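okay, kitchen counter thread. I've been putting off cleaning up after the weekend cooking and I'm going to post through it because otherwise I will sit down and that'll be the end of me

for anyone new, the kitchen at the Fulusholm apartment is tiny. one counter, one good drawer, one drawer that sticks. everything I cook, sort, spill or fix happens on the same stretch of counter, so a mess can't be left for later, it just becomes the place where dinner was supposed to go

tonight's dinner was supposed to be carrot rice. very simple, I make it all the time (rice, carrots grated in near the end, butter, a lot of black pepper, lemon if I remember to buy one)

and then there's how it went

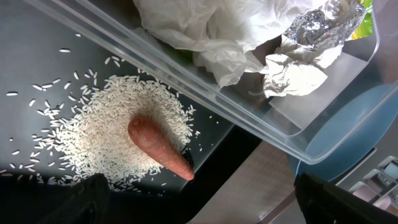
carrot rice, the very early version

yes the rice is on the outside of everything. long grain, the good stuff, the big bag from the Rorno market that I always say I'm going to decant into jars and never do

I will say the carrot looks great on there. very regal. like it climbed up and claimed the hill

things I know about spilled rice after years of spilling rice: do not wipe it. a damp cloth just glues it to the counter and to you. do not blow on it either, I shouldn't have to say that but I've done it

what works for me is a stiff piece of card (cereal box, cut straight) and you push from the outside in. get the strays first!! if you start with the big pile you shove it into the strays and now you've got a bigger circle

then card in one hand, bowl held under the lip of the counter with the other, and pull it toward you in short strokes. slow. every time I get impatient I end up finding rice in my slippers

and I do keep it if the counter was clean. rinse it in a sieve until the water goes clear, pick through it, cook it the same night. I wouldn't put it back in the bag with the dry stuff though, that way you only ever worry about one potful

the clear tub with the crumpled paper and the foil in it is my reuse tub, before somebody asks. tissue paper goes in there, foil goes in there if it's clean enough, and about once a month I go through it and admit that most of it needs to go out

foil I flatten with the back of a spoon and use under things in the oven. tissue paper gets wrapped around the glasses I only use in winter. anything greasy or torn goes straight out, I'm thrifty but I have a line

a plastic tub is wrong for this by the way, I know. it's too deep, so whatever I want is always at the bottom. my sister-in-law uses a flat drawer for hers and can see everything at once and I think about that drawer more than is healthy

break for tea. the rice is up off the counter, I got all but maybe a spoonful and I'm calling that a win

back. next job is the steel tray, which I've been meaning to post about because I got a bunch of messages last time I mentioned it

it's the most useful thing I own. I put it down when I'm rolling dumplings, I cool cookies on it, I carry all the sauces to the table on it in one trip. it came in a box lot from a restaurant supply place called Stojanovska that was clearing out a back room, 6 trays for less than I'd pay for two new ones. I gave 5 of them away and I regret at least two of those

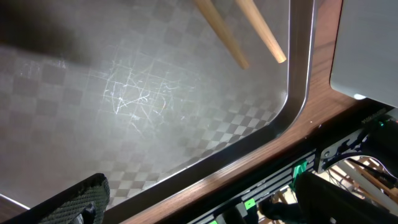
good tray, bad scratches, chopsticks for scale

so you can see what I mean about the scratches. they're very fine and they go every which way, and when the light lands right on them they're all you notice. turn the tray a little and they mostly vanish

I blame myself. I had a phase of scrubbing it with the green scouring side of the sponge, in circles, like I was mad at it

what I do now: hot water, dish soap, soft cloth, and wipe in long straight lines the whole way across. then dry it right away with a flour sack towel or you get spots. that's the routine

for stuck-on food I lay a wet cloth over the spot and go do something else for half an hour. usually it lifts off with a fingernail or the end of a wooden chopstick, which is soft enough that I don't worry about it. same with the wooden spoon. no knives, no metal spatula, learn from me

somebody recommended the Nuvitz steel paste last time and I did buy a tube. I've only tried it on the underside so far. it smells like oranges and an auto shop had a baby. I'll report back when I'm brave enough to do the top

also got asked if scratches like that are a problem for food. mine are too fine to feel with a fingertip and I wash it after every use, so I've carried on using it. if yours has deep gouges that hold gunk I'd probably demote it to a plant tray

the rim is still so pretty though. it cleans up shiny with hardly any effort, and then the middle looks even duller next to it, oh well

chopsticks while I'm here! plain wood ones should not sit in the sink. wash, dry, stand them tips up in a jar. once a month or so I rub a tiny bit of food-grade mineral oil on mine and leave them overnight on a paper towel. if they've gone fuzzy at the tips, a few passes with fine sandpaper and they're good again

I lose them in the sticky drawer constantly so a jar on the windowsill it is

update, it's 8:40 and the rinsed rice is on the stove. carrot got peeled and grated, rest in peace to the king of the hill

no lemon. I forgot the lemon again. there's a splash of rice vinegar going in and I'm telling myself that's the recipe now

reuse tub is tomorrow's problem, I pushed it to the end of the counter with my elbow. if anyone has a good shallow box idea that fits a shelf about as deep as a dinner plate, please send it my way, nothing with a lid, I never put lids back on

eating now, it's really good with the vinegar?? more pepper than last time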